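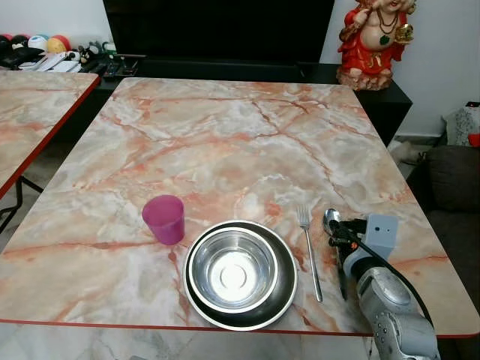 Re: [tables] Marble-pattern top, what to put on it and how to treat the edge

From: Norbert Vörös
To: tables list
Date: Fri 24 February

Tsutomu Mizuno wrote:

> I have taken on two old dining tables for the lunch room at Hirano and I
> know nothing about this kind of top. They are glossy, with a marble
> pattern, and the man who sold them to me could not say if it is stone or
> something printed. My questions are:
>
> 1. What can I wipe them with every day without dulling the shine?
>
> 2. Do steel bowls scratch this kind of surface? We have a lot of steel
> and I would like to keep using it.
>
> 3. The strip around the side is coming away at one corner. Glue or nails?
>
> 4. Any advice on plain place settings. We serve soup or rice and one
> side, so it doesn't have to be fancy.

Tsutomu,

The photo at the top is of the kind of table I mean in what follows, pink and cream with the orange-red veins and the thin red trim. There is a second one with the same pattern next to it. If yours look like that, most of this will apply. If yours are gray or green I would still expect the same answers, but try everything on a corner first.

On 1. Warm water and a drop of dish soap on a soft cloth, then a dry cloth right after. The second cloth matters more than the first. A glossy top shows every dried drip, and under a ceiling light you will see streaks from across the room. I don't use anything with grit in it and I don't use the green side of the sponge. Patisside used a vinegar spray on theirs for a whole summer and by August there was a dull patch in front of every chair. If your tops do turn out to be real stone, vinegar and lemon are even worse, so leave them off either way.

To find out if it is stone, get underneath with a flashlight and look at the raw side. If the bottom is wood or board, you have your answer. You can also look for the same vein showing up twice. A printed pattern has to repeat somewhere, though on a short table you may not find the spot.

On 2. The bowl itself is seldom the trouble. It's the grain of salt or sand under the bowl when somebody slides it to a neighbor. Run your finger around the foot of each bowl and put aside any that feel rough. A little fine sandpaper takes the burr off. At Kadberg we went through 43 bowls this way and it took one evening.

If you stack a small steel bowl inside a bigger one, as in the photo, the table only ever touches the bottom of the big one, so that is the one to check. I like the pair for soup and rice. You can put the rice in the small one and lift it out, and the big one is there for soup. They also go back to the kitchen as one piece. Don't press them together when they are wet or you will be fighting to get them apart.

On 3. Glue, no nails. Nails will split a thin strip and the heads catch on sleeves. Pull the loose part back only as far as it wants to go, scrape out the old glue and the crumbs, put in contact cement on both sides, wait the time it says on the can, and press. Masking tape across it every couple of inches overnight. If the strip has shrunk and no longer meets at the corner, cut it square and fill the gap with a short new piece. Red is not hard to find but the shade may be a little off. I ordered 20 feet from Omatska and have most of it left over. Send me your address off list and I will mail you what you need.

On 4. Bowl in the middle, fork and spoon both on the right, cup on the left. I know the fork is supposed to go on the left. With a bowl meal people pick up one or the other with the same hand, and it leaves the left side clear for the cup. Left-handed people switch it around and that's fine.

For cups I would go with colored plastic you can see through. Clear ones get lost on a pale top and get knocked over. The pink goes well with the veins too, if you care about that. Steel forks and spoons, all one length if you can manage it, so they fit the same tray.

No tablecloths. You would be washing them every day and covering up the best part of the table.

One question back to you. Are the legs on yours bolted or welded? If they are bolted, tighten them before you do anything about the edge. A table that rocks will work the strip loose again.

Norbert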